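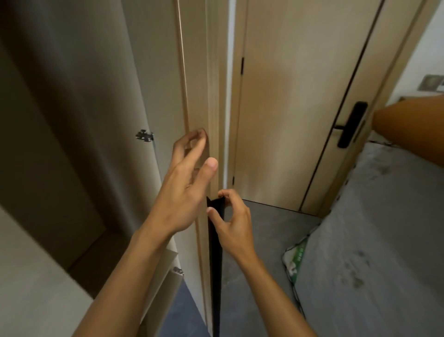 CHAPTER 2: A VISIT TO THE WORKSHOP

Robotics > Part One > Learning from people

Print this page | E-mail this page

On 2025-02-15 the Urton centre held an open day on household robots. Visitors expected to meet machines. Most of the day was spent watching people do ordinary jobs by hand – slowly, and from the worker's point of view.

Şengül Baysal, who led the visit, explained that a robot needs many recordings of the same kind of task. Her group had collected over 1,000, and 24 of them were shown. Soft things came first, as they change shape when held.
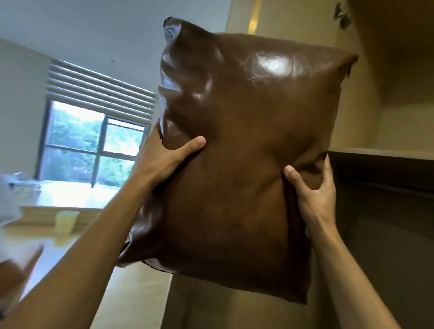 Fig. 2.1 Holding a leather cushion with both hands.

Doors and furniture followed. A wardrobe door is stiff and turns on a fixed line, so its path is easier to predict. Doğukan Yurt asked whether one hand would do. Baysal replied that it often would, but that the group records two so the arms can be studied together. We return to this question on page 59.
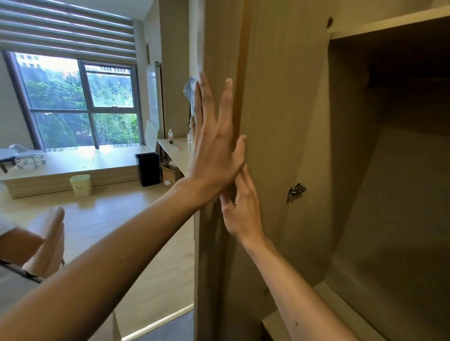

Fig. 2.2 Both hands against the edge of a wardrobe door.

Related chapters
Grip and force
The Bornum demonstration
Notes from Matmont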